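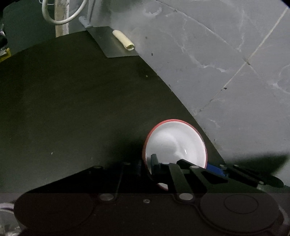 A tigela de borda vermelha, na mesa escura.

Maio, 23h e qualquer coisa. Escrevo depressa que amanhã tenho de estar no pavilhão antes das oito.

Então é oficial. O Fuseini renova. Fuseini Abubakari, mais duas épocas no Norora, assinado à tarde no gabinete do presidente, com a porta aberta e o rádio ligado. Eu estava no corredor à espera das fichas médicas e ouvi a caneta. Ou achei que ouvi. Tanto faz.

Andávamos nisto desde o Natal. Primeiro era o Ravn que o queria, depois já não queria, depois queria mas só com metade do ordenado pago por nós, enfim. Pelo meio o agente dele a telefonar-me A MIM, que trato das deslocações e das toalhas. Disse-lhe que falasse com a direcção. Ligou outra vez no dia seguinte. Simpático, o homem, mas cansa.

O treinador soube por mensagem. Ficou a olhar para o telefone no meio do treino de lançamentos, guardou-o no bolso e mandou toda a gente correr. Estava contente, conheço-o. Quando está contente manda correr.

A época: décimo segundo jogo fora perdido por menos de cinco pontos, alguém do jornal fez essa conta e agora não se fala de outra coisa. 12 jogos. Parece mentira. O de Hakstead foi o pior, a ganhar ao intervalo, depois aquele terceiro período em que não entrou nada, nada, nem lances livres. O Fuseini com quatro faltas sentado no banco com a toalha na cabeça. Na viagem de volta ninguém abriu a boca até à portagem e aí o Uteck pediu para parar porque tinha fome. O Uteck tem sempre fome.

(O Uteck chama-se outra coisa, mas veio emprestado do Uteck e ficou com o nome do clube. Já nem sei se os miúdos sabem o verdadeiro.)

Bom. Dinheiro. Não sei os valores e não perguntei. Sei que o patrocinador novo entra com 800 por mês para as camadas jovens, que não é muito mas paga as carrinhas, e que isso ficou no mesmo pacote. Foi o Fuseini que pediu. Disse-me no parque de estacionamento, assim de passagem, com o saco ao ombro: «e os miúdos têm transporte, isso está no papel». E foi-se embora. Fiquei com vontade de lhe dar um abraço mas já ia longe e eu tinha as mãos cheias de coletes.

Jantei tarde. Sopa, pão, uma laranja. Vi o resumo do jogo do Ravn com o som baixo. Jogam bem, raios. Aquele base novo deles vê passes que eu nem na repetição percebo.
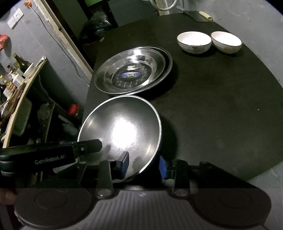

O tacho grande e as duas bacias de inox.

Coisas para não esquecer, que a cabeça já não dá:
— fichas médicas, faltam três (o Uteck jura que entregou, não entregou)
— ligar para o autocarro de sábado não, do torneio, confirmar a hora
— a rede do cesto do fundo está presa por um fio
— perguntar se o contracto do fisioterapeuta tambem renova ou se temos de procurar

Esta última preocupa-me mais do que digo. Sem ele metade da equipa não chegava a Março. O joelho do Fuseini então nem se fala. Mas ninguém faz notícia do fisio.

À tarde ainda foi a conferência de imprensa, se se pode chamar assim. Dois jornalistas e uma rapariga da rádio local com o gravador pousado na mesa. Perguntaram ao Fuseini porque é que ficava. Respondeu que gostava do pavilhão. Insistiram. Disse que gostava MUITO do pavilhão. Riram-se todos, o presidente também, um bocado nervoso. Depois lá falou a sério: que ainda não tinha ganho nada aqui e que não queria sair assim. Falou baixo, a rapariga teve de empurrar o gravador para a frente.

Acho que ele pensa em Hakstead mais do que nós. Eu também penso, à noite. Aquele último lançamento bateu no aro e ficou ali a rodar, uma eternidade, e saiu.

Já tem 124 jogos com a nossa camisola. O recorde da casa é 141, do tempo do pavilhão velho, quando chovia lá dentro e se punham baldes na linha lateral. Se não se lesionar passa-o na próxima época, talvez antes do Natal. Não lhe vou dizer. Ele é supersticioso, calça sempre o pé esquerdo primeiro e uma vez voltou ao balneário, já com o árbitro a chamar, só para descalçar e calçar outra vez.

O presidente quer fazer uma coisa na praça, com faixa e tudo. Eu acho cedo. Primeiro ganhar, depois faixas. Mas vou ter de ser eu a encomendar a faixa, claro, e a levar o escadote.

Mensagem do treinador agora mesmo, 23h50: «treino às 8, avisa todos». Avisar todos a esta hora. Lá vou eu.

Avisei. O Uteck respondeu a perguntar se há pequeno-almoço.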